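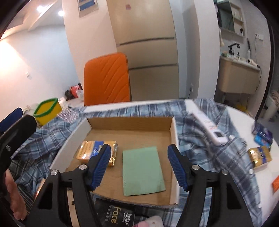
Surely the mess is the whole point, a reader wrote under my February post on hand-held grippers, and if I wanted tidy backgrounds and one object at a time I should go back to reading lab papers from ten years ago. The same reader told me to look at the Reletti report before I said anything else about it. Fair enough. I've now read it twice, appendix included, and I'm less convinced than when I started.

I should say what I agree with first. Mess is good. A box on a plaid sheet, foil packages, a green cloth lying between the jaws, a remote control off to one side, a refrigerator and a washbasin behind it all: a policy that has only ever seen a gray bench and a wooden block won't know what to do with any of that. Taking the gripper off the arm and putting it in someone's hand is a cheap way to get into rooms like this one. I said so in February and I haven't changed my mind.

What I doubt is the next step, where "we collected in a lot of homes" quietly turns into "so it works in a lot of homes."

The Reletti numbers go like this. They have 2,177 demonstrations of packing and unpacking small items, recorded in 174 homes. The trained policy was then run on a real arm for 996 trials. Those are decent numbers and I have no reason to think anyone fudged them. But the 996 trials took place in 2 rooms, both in the same building in Losteritz, with the arm bolted to the same model of table. You have to get to the appendix to learn that. The abstract says "evaluated extensively in unseen environments," and I suppose two is a plural.

So the training side is varied in one way (rooms) and the test side is varied in a completely different way (lots of repeats, with the objects shuffled). The headline is about the first kind. The evidence is about the second.

My reader would say, and did say, that running an arm in 174 homes would cost a fortune. I know it would. I'm not asking for that. I'd take a dozen kitchens and far fewer trials in each, and I'd trust the result a lot more. Repeating a trial over and over in the same room gives you a very tight error bar on how well it works in that room.

Then there's the ablation, the part that people keep sending me. It has the policy trained on all the homes beating the policy trained on a small handful of homes, and by a wide margin. Great! Except the small-handful version also had fewer demonstrations. They cut the homes and the data went with them. If you want to show that variety matters, you hold the amount of data steady and spread it over more rooms or fewer. Bestham did this properly last year with a drawer task, and found that most of the gain held up when the count was matched, though a chunk of it vanished. I'd guess something similar is going on here. I'd like to not have to guess.

With 2,177 demonstrations over 174 homes you're also looking at twelve or thirteen per home on average, and the report doesn't give the spread. Were there a few homes with hundreds and a long tail with one or two? That would change how I read everything. A histogram would take somebody ten minutes.

A few smaller complaints, in no order.

Failed attempts were removed "where appropriate." Appropriate to whom? A person holding a gripper fumbles, regrasps, nudges the thing with the side of a finger pad, tries again. Some of that is exactly the behavior you want a policy to pick up. Some of it is junk. A sentence on how they sorted one from the other would have helped me, and anyone trying to repeat the work.

The human wrist problem gets one paragraph. When you hold the gripper yourself you can twist it into poses that an arm on a table can't reach, or can only reach by swinging its elbow through a shelf. The report says unreachable segments were filtered out afterward. It doesn't say how much was lost. If it was a sliver, fine. If it was a third, then the real dataset is a lot smaller than the one in the title, and probably biased toward the easy, straight-down grasps over an open box.

Soft things are lumped in with everything else. A flat piece of cloth on the bottom of a cardboard box is a nasty little problem. The jaws have to come down far enough to pinch it, and ribbed pads or no ribbed pads, a centimeter of height error means you close on air or press into the cardboard. A foil package sitting in the corner is much kinder. Give me success by object type and I'll stop grumbling about this one. The single averaged score hides whatever is happening, and I have a suspicion about which objects are carrying it.

The baseline is Polák, straight out of the box, with no fine-tuning. Come on. Polák was trained with a camera mounted somewhere else entirely and a gripper with a different opening width. Beating it tells me that matching your training camera to your test camera is a good idea, and I think we all had that one already.

I don't want to be the person who only ever complains. The recording procedure is clearly written, the calibration section is the best I've read for this kind of hardware, and they've promised to release the raw recordings along with the trimmed ones. If that happens, half of my questions can be answered by anyone with a spare weekend and a big enough disk. I'll do the per-home counts myself and put them up on this blog, even if they make me look silly.

Until then I'm filing it under "nice data, results pending." If you've tried to run their checkpoint on your own arm, in a room that isn't in Losteritz, please leave a comment and tell me what it did with the cloth.

Posted August 2024. Filed under: manipulation, datasets, grumbling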